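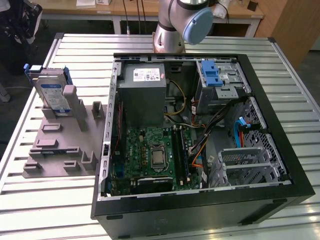

August, 6 a.m.

Up before the alarm. Made coffee and opened the Trovier dashboard, and the balance was the same as last night. I paid 15 dollars to join and then let Orla Madigan talk me into the next level. She is my upline, I suppose. She calls it my "starter position."

The plan was supposed to be easy. You buy ad packs, click through a set of ads every day, and each pack earns a little until it expires. I have clicked every day this month, including the day of the dentist. The screen says I have 2000 dollars in earnings. It also says 1600 of that is "pending rotation," and I can't find a page that explains what that is. I wrote to support and got a reply that thanked me for being a valued member.

Orla called after lunch. She said the members who do well put their earnings back into packs and don't ask for withdrawals early. I asked her how much she had taken out herself. She said she was building. I asked again and she said she had to get on a webinar with the Carier people. Carier is the one she was in before this. I thought that had closed.

Did the dishes, then went through the bank statements at the kitchen table and wrote down what I have really put in, leaving out anything the dashboard says. It was more than I had told Hsu. I told him over supper. He didn't say much. He asked if I could get any of it back and I said I would try.

Put in a withdrawal request for the part that isn't pending. There is a fee I hadn't noticed before and a form that wants a copy of my license. I didn't send the license. The request is sitting there marked incomplete.

Two emails tonight, both from people in the group, both about something called Nitel that opens next month. Same wording in each, down to the exclamation points. Deleted them.

Turned off the auto-purchase on the packs. It took three tries to find the setting. Need to call the card company in the morning and ask about disputing the last charge. The number is on the back of the card.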